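Skavow G2 parallel gripper, two-arm kit: a long April and then some

Reviewed 23/09/2026

I bought the Skavow kit to replace a pair of Truvar grippers that had developed opinions. One of them would close to within a hair of where you asked and then sit there humming, like a man pretending to look for his wallet. The Skavow promised to be quieter, lighter and less interested in its own inner life. After 114 hours of running the pair on my bench in Grekville, I can report that two of those are true.

What you get

Two grippers, two wrist camera mounts, a controller box, a bag of screws in four sizes, and a printed manual of 31 pages, nine of which concern the warranty. The cameras themselves are extra. So are the cables between the cameras and the controller, which you discover at the same moment I did, with everything else already bolted on.

The screws are good, and I don't say that lightly. The Truvar screws were made of something close to cheese.

Setup

The manual says forty minutes per arm. The first took me most of an evening and the second took half an hour, so if you average them over enough arms the manual will eventually be right. The adapter plate goes on either way around and looks perfectly happy backward. Mine was backward for two days. The only symptom was that every pick landed off to one side by the same amount, and I spent those two days recalibrating a camera that had done nothing wrong.

Route the cable before you tighten the wrist. The conduit needs a generous loop up over the joint, much bigger than looks sensible, or the wrist runs out of slack at full twist and the controller throws a torque fault. The fault is number 67. The manual's entry for number 67 reads "see torque fault."

How it grips

Rigid things are easy. Blocks, boxes, mugs by the handle, the tape measure: all fine, at any speed I cared to try. The fingers are angular and stiff, and they meet squarely, which I can't say for every pair I have owned.

Soft things are where you earn your evening. A cotton work glove has no correct place to be held. The default force setting pinches one layer and leaves the rest to dangle, and if the other arm is waiting for a handoff it closes politely on air. Dropping the approach speed helped more than raising the force did. Cuff first works better than fingers first. Knitted things in general want the fingers pushed lightly into the table before closing, and the controller does have a setting for that, buried in a menu called "Misc."

Delicate things surprised me. I had low hopes for the small potted plant, having lost a few leaves to the Truvars, but the Skavow's low-force mode is properly low. Hold it by the pot if you can get there. From some angles the wrist can't get down far enough without the camera mount arriving first, and then you are choosing between a bad grip and a new camera.

That mount is my biggest complaint. It puts the camera high and close, so the view of the fingertips is excellent and the view of anything you might be about to hit is poor. On a two-arm bench the wrists spend a lot of time near each other in the middle, and neither one is any good at noticing. I ended up setting a keep-out zone by hand and nudging it every time I changed the task. 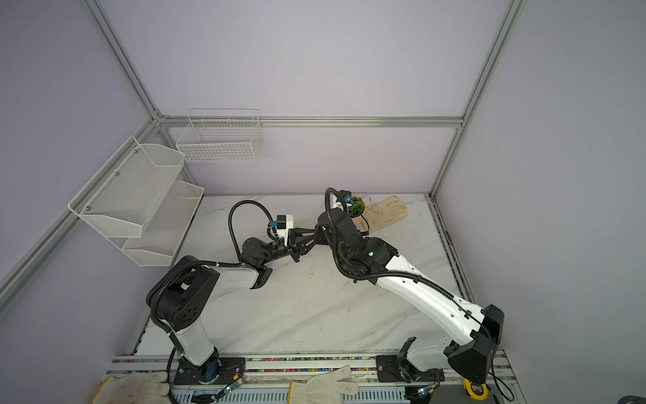

Compared with the others

Against the Truvar: quieter, faster to close, far better with light objects. The Truvar had a wider opening and I do miss it. Anything much fatter than a mug has to be approached with a plan.

Against the Boonyarit two-finger, which I had on loan for a month: the Boonyarit has nicer software and a camera mount that somebody thought about. It also costs a good deal more and weighs enough that my arms started to sag at full reach. If your arms are beefier than mine, get that one.

Noise and wear

The noise is a soft click on opening and a softer one on closing. I logged 3,000 cycles on the left gripper before the finger pads began to look shiny, and swapped them then. Replacement pads come in packs of six, for a product that uses four.

The right gripper has picked up a slight rattle at the wrist when it reverses quickly. I have tightened everything that can be tightened. Skavow support answered within a day and asked if I had checked the adapter plate was the right way around.

Verdict

Four out of five. I would buy the pair again and order the camera cables in the same basket. The Truvars are in a drawer, and one of them is for sale.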